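Chapter 4
Doing the Wash: Machines, Money and the Stacked Tower

Mamta Saxena and Mairéad Nic Giolla

Most people buy a washing machine the way they buy an umbrella: in a hurry, and already damp. The old one has quit halfway through a load of towels, and the shopper arrives at the store with one question, which is when it can be delivered. Every other question gets asked later, usually of a spouse.

This chapter slows the purchase down. By the end of it you should be able to measure a laundry space, read an energy label without nodding off, and work out what a machine costs over its life as well as at the register. We use one kind of appliance throughout, the stacked washer-dryer, which has crept out of city apartments and into houses that have plenty of room for two machines side by side and would like to use that room for something else.
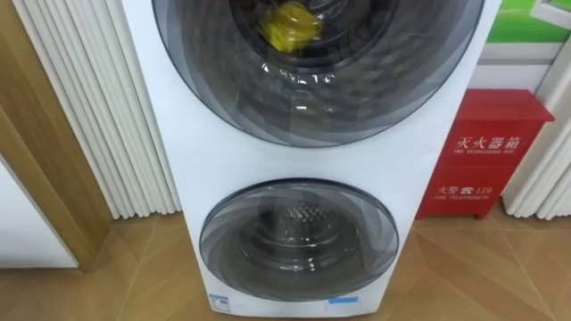 Figure 4.1 A stacked washer-dryer in a single white cabinet, with one round door above the other.

Terms you will meet: drum, load capacity, standby power, clearance, service access.

A stacked unit saves floor. It does so by taking up wall, and the wall has to be paid for in reaching. A door at chest height is a pleasure to load. A door above your eyebrows is how socks go missing until December. Before comparing prices, then, find out who will be doing the laundry and how tall that person is. In the Urthorpe household, whose budget we follow through this unit, the answer to the first question was "everybody," and the answer in practice was the mother, who is short.

The Urthorpes wrote down three models. The Flustach was the cheapest, and loud. The Horobets had 25 programs, of which the family expected to use two. The Kunon cost $92 more than the Horobets and came with a longer warranty, printed in type so small that the younger son was asked to read it aloud.

Notice, too, what a showroom leaves out. A tower on a sales floor can be walked up to from several sides. Yours may end up in a closet behind the vacuum cleaner, with a door that opens the wrong way. Carry a tape measure, and use it at home first.
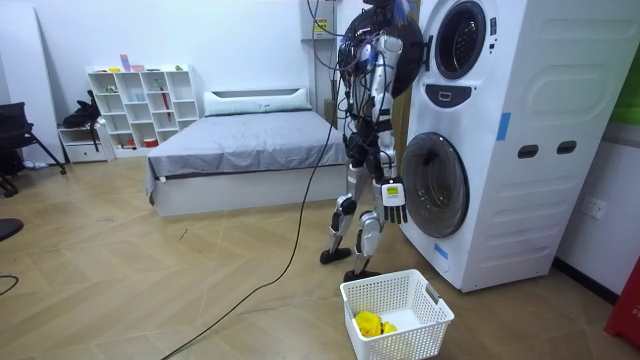

4.1 Measuring the Space

Start with the doorway. Write down its width at the narrowest point, counting the trim, and do the same for each turn in the hall. The Urthorpes' closet was 70 cm wide and their hall was generous, but the bathroom door between the two was 53 cm, a fact they learned with two delivery men standing on the porch.

Next, measure the closet itself in three places: floor, middle and top. Old walls lean. Record the smallest figure and ignore the one you like best.

Textbook queries: write to the Household Studies desk | © The authors. All rights reserved. | Back to top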